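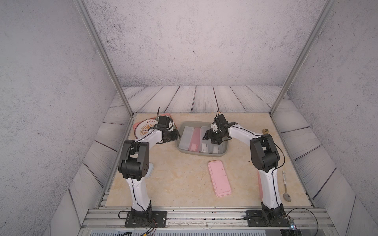 A reader wrote in to ask why her saved bean seeds went moldy two winters in a row when she'd left them on the windowsill for a whole week first. A week is just too short for beans! They feel dry on the outside long before the middle catches up, and then they go into a jar and sweat.

So let me go through how I save seeds, beans first and then tomatoes (which are messier and more fun).

Beans

Leave the pods on the plant until they're tan and papery and they rattle when you shake them. If frost or a long wet spell is coming, pull up the whole plant and hang it upside down in the garage. I did this with my Suster pole beans one November and lost hardly any.

Shell them into a wide bowl and toss anything wrinkled, split or with a tiny round hole in it. Then spread them out one layer deep on a plate or an old window screen, somewhere airy and out of the sun. Mine stay there six weeks, and I give them a stir whenever I walk by. To test one, bite it gently. If your teeth leave a dent, put the rest back. If it feels like biting a pebble, they're done.
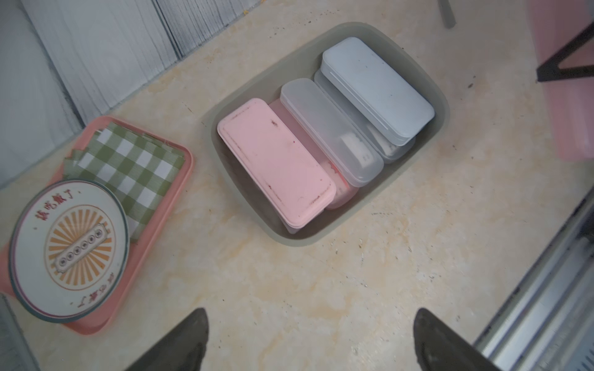 Lidded containers packed side by side in a basin

Whatever you store them in, wash it and let it dry overnight with the lid off. I've used jam jars, pill bottles, leftover food tubs, and coin envelopes inside a cookie tin. All fine.

Tomatoes

Pick your best fruit from your best plant – I use a Plilholm that's been good to me for years – and let it go a little past ripe. Don't save from hybrids unless you like surprises.

Squeeze the seeds and goo into a glass, add a splash of water, and leave it on the counter for three days. It will smell awful and grow a skin of white fuzz. That's what you want! Add more water, swirl, and pour off everything that floats. The good seeds sink. Rinse them in a strainer, then dry them on a coffee filter or a plate. Skip paper towels, or you'll be peeling fluff off each seed until spring.
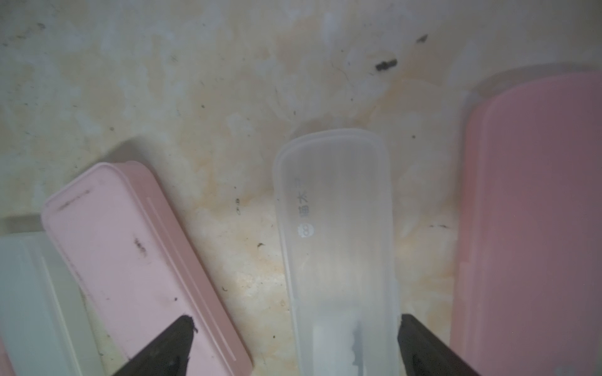 Light pink box overlapping a pale green one

Labels

Write the label the minute you start drying. Variety, year, and which bed it grew in. Pencil holds up better than most pens. I once planted 80 "mystery" tomato seeds in a flat and got nothing but cherry tomatoes, and we ate them until we couldn't look at them.

Keep everything somewhere cool and dark. The back of a closet is good, the shelf over the stove is not. Beans should keep three years or more, tomatoes a bit longer. Try a few in a damp towel before you plant old ones.

Updated August 2024 with the part about the bite test. Peppers are next, once mine finally turn red.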